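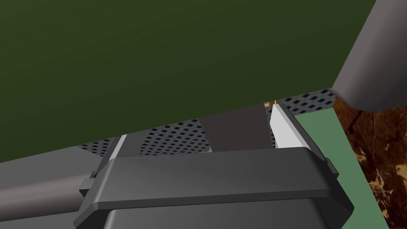
Mircea Marinescu swore the arm had stopped by itself, and that a robot that stops by itself is a safe robot. Laurinda Moreira asked him what had told it to stop. Neither of them could say, and that question is where Chapter 6 begins!

By Monday the log from the Foleveck cell had been read line by line, all 433 of them. The wrist camera had lost most of its view to a green panel at close range, and the planner went on trusting the last clear picture it had. The stop came from a joint limit – pure luck.

We love this fault, because it teaches so much. In the next five sections you will trace a blocked view from sensor to motor, rebuild the Tolla run in simulation, and write a check that halts the arm when its picture of the world is up to three cycles old. Have your notes on stopping distance from Chapter 5 handy – you'll need them right away.

We use cookies to remember your reading position. Accept | Manage settings

6.1 What the Arm Believes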